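Reseña: Rillgate, el paquete de teleoperación y enseñanza para brazos simulados
Publicado el 23 Jun 2022
Categoría: Software y simulación

Valoración general: muy bueno, con reservas en la documentación

Compré la licencia de Rillgate en febrero y desde entonces lo uso casi todas las tardes. Antes de escribir quise tener bastante material grabado, porque las primeras impresiones con este tipo de programas engañan mucho. Hoy tengo 196 demostraciones guardadas y creo que ya puedo dar una opinión justa. Pido disculpas de antemano si alguna expresión suena extraña: el español no es mi lengua materna.

Para quien no lo conozca, Rillgate sirve para enseñar tareas a un brazo dentro de una escena simulada. Hay dos maneras de hacerlo. La primera es el control remoto: uno mueve un mando y la pinza sigue el movimiento. La segunda es el modo que ellos llaman "a mano", en el que se arrastra el brazo directamente con el ratón, punto por punto, y el programa calcula el camino entre los puntos. Las dos maneras producen el mismo tipo de archivo, y esto es muy cómodo, porque se pueden mezclar en una misma colección.

El mando que uso es el Josto, que se vende aparte. Es pequeño, pesa poco y se calibra en dos pasos. La muñeca responde bien en los giros lentos. En los giros rápidos noto un pequeño retraso, no sé si es culpa del mando o de mi ordenador, que ya tiene sus años. Con el ratón no ocurre, pero con el ratón tampoco se consigue un movimiento natural. Las trayectorias salen correctas y un poco tiesas.

La tarea con la que más he practicado es coger una taza por arriba y dejarla en otro sitio. Parece fácil y no lo es. Si se baja la pinza demasiado inclinada, toca el borde y la taza se desplaza. Aprendí a parar un momento encima, corregir la muñeca y después bajar recto. Rillgate permite marcar esta parada como un punto de control, y es para mí la mejor función de todo el programa. 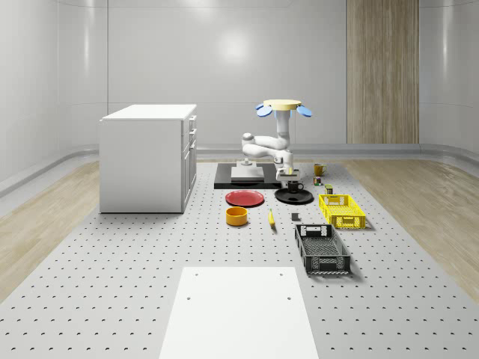
Escena de cocina en Rillgate: la pinza sobre la taza negra, con el plátano, el cuenco y las cajas alrededor.

Los objetos de cocina vienen de la biblioteca Annamalai, incluida en el precio. Los modelos tienen buen aspecto y las formas son suficientemente variadas para practicar agarres diferentes. Una taza con asa, un plátano y un cubo no se cogen igual, y conviene enseñar cada cosa por separado antes de juntarlas. Las cajas con paredes de rejilla me han dado más trabajo: en el modo remoto es difícil calcular la altura del borde, y varias veces choqué al entrar. Recomiendo abrir una segunda vista desde el lateral. Está en el menú Ventana, aunque el manual no lo menciona.

Sobre el manual tengo que ser sincero. La traducción al español está incompleta, y hay capítulos en los que se pasa al inglés en la mitad de una frase. El apartado sobre cómo borrar un trozo de una demostración es confuso y lo tuve que leer muchas veces. El soporte contesta por correo y es amable, pero conmigo tardó más de 40 horas.

También probé Wuder, que es más barato. Wuder graba bien, pero no deja corregir una demostración después de terminarla: si hay un error al final, se repite todo. Para una tarea corta se puede aceptar. Para ordenar una mesa entera, yo no tendría paciencia. En Rillgate se corta el trozo malo, se vuelve a tomar el control desde ese punto y se sigue.

La pantalla de revisión merece un comentario. Cada demostración aparece como una línea de tiempo, y debajo se ve cuándo abre y cierra la pinza. De todas las mías descarté 55, casi siempre por dudas mías en medio del movimiento. Me hubiera gustado poder ponerles una etiqueta y no solamente borrarlas, por ejemplo "dudosa" o "repetir". Espero que lo añadan.

Lo que me gusta:
Los puntos de control.
Corregir una parte sin repetir el resto.
Mezclar demostraciones con mando y con ratón.

Lo que no me gusta:
El manual.
El mando se paga aparte, y sin él se pierde la mitad del programa.
No hay etiquetas en la pantalla de revisión.
A veces se cierra al exportar colecciones grandes (guarden antes).

Lo recomiendo a quien quiera aprender a enseñar con demostraciones y todavía no tenga un brazo propio. Si solo van a grabar alguna tarea suelta, prueben primero Wuder. Yo voy a renovar la licencia, y mi siguiente ejercicio es meter las latas en una caja sin tocar las paredes.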